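Skikitz held at home by Jemmont

11/09/2022

Skikitz dropped their first home points of the season after a 1-1 draw with Jemmont in front of 2,035 supporters.

Antonina Hrynyshyn put the hosts ahead after nine minutes, turning in a low cross from the right at the near post. It was her fourth goal in five league games and her first since she was made captain.

Jemmont had little of the ball before the break but levelled in the 58th minute. Obi, making her 100th appearance for the visitors, headed in a corner that the Skikitz defence failed to clear. 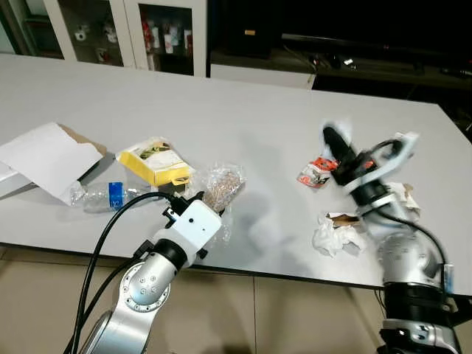 A clear bag of light brown granular food held above a white tabletop.

The home side pushed for a winner and hit the bar twice in the last ten minutes. Hrynyshyn also had a shot blocked on the line, and a late appeal for handball was turned down.

"We had enough chances to win two matches," she said. "A point is better than none but the dressing room is very quiet."

Jemmont brought 534 fans with them, their biggest away following since promotion. They have now drawn three in a row and stay sixth.

Skikitz remain second, two points behind leaders Plekar, who won 3-0 away and have yet to concede from open play. The top two do not meet until December.

Before then Skikitz face two away games in a week — the first of them a cup tie against lower-league opposition. Left-back Maddy Thorne is a doubt for both after going off with a calf strain at half-time.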